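Vema Grasp Planner – Gallery, Release 2

This page collects material from the second release of the Vema grasp planner, a software package that proposes and ranks two-finger grasps on thin objects. Code is by Gilmar Queiroz and Chae-won Jang. The perception module is maintained by Simone Barbosa. Page last updated Tuesday, February 18, 2025.

Release 1 treated every object as a box. That worked for cups and cartons and failed on anything long and narrow. A stick in a bundle has a good grasp axis, but the depth map rarely shows it cleanly, and the old segmenter merged neighboring sticks into one blob. Release 2 fits line segments to the color image first and uses depth only to place them.

Training demonstrations are recorded with hand-held grippers in ordinary homes. Each one is cut into clips of 14 seconds or less, and the planner sees only the wrist view. No overhead camera is used at any stage.

Jaw closure is handled by a separate controller. It runs at 100 Hz and takes a target width and a force limit from the planner. If the width stops changing before the target is reached, the controller reports contact and holds. Adalberto Pacheco rewrote the timeout logic for this release – the old version could report contact twice for one grasp, which confused the logger.

Thin objects, wrist view. A single wooden stick between the jaws, with shorter ones standing close to it.
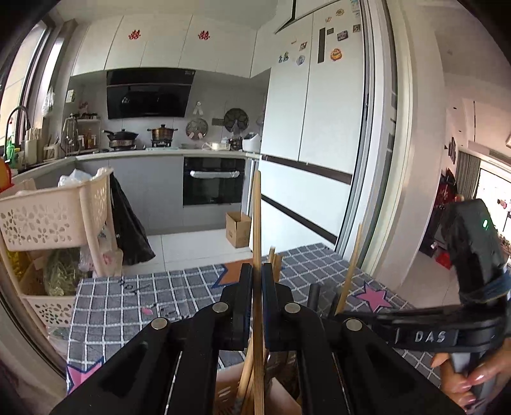 The segmenter scores each candidate line by length, contrast and distance from its neighbors. Candidates that cross a jaw outline are kept but marked, and the planner decides later whether they are reachable. On our test set of thin objects, 93 percent of the top-ranked candidates lay on a real object.

Known problems: patterned backgrounds still produce false lines, and two parallel sticks in contact are often returned as one. Both are open in the tracker. A fix for the second is planned for March.

Bug reports go to Genivaldo Figueiredo. Please attach the planner log and the config file.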